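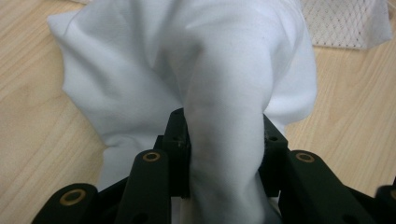

Chapter 12
Folding and Finishing Flat Goods

12.1 Scope

This chapter covers the handling of light woven and knitted articles between the dryer and the shelf: sheets, pillowcases, table linen and plain T-shirts. Pressing of tailored garments is treated in Chapter 14. The reader should already know the fabric classes set out in Chapter 9.

12.2 Terms

A bunched article is one whose edges cannot be traced by eye. A spread article lies in a single layer with all corners exposed. A folded article has parallel edges and a stated number of layers. The work of the folding table consists of taking each article from the first state to the third with as few grips as possible.

A grip is any closing of the hand on the fabric. Grips are of two kinds. In an edge grip, the fingers hold one or two layers at a hem or corner. In a body grip, they close on a mass of fabric away from the edge. A body grip is quick to make but draws the surrounding cloth into radial folds. If held under tension, it can set creases that must later be smoothed by hand.

12.3 The Clunden Trials

Phelan compared the two grips at the Clunden laundry using 373 white cotton articles, all sorted on a bare wooden table. Articles first lifted by the body needed more regrips before both upper corners were found. The difference was greatest for sheets and smallest for pillowcases. Of the 131 sheets in the sample, 70 were lifted by the body and the remainder by an edge.

12.4 Locating the First Corner

Place the article on the table and release it fully. Find any exposed hem. Hold the hem between thumb and forefinger, and slide the other hand along it until a corner is reached. Table 12.1 lists the hem types found on common articles.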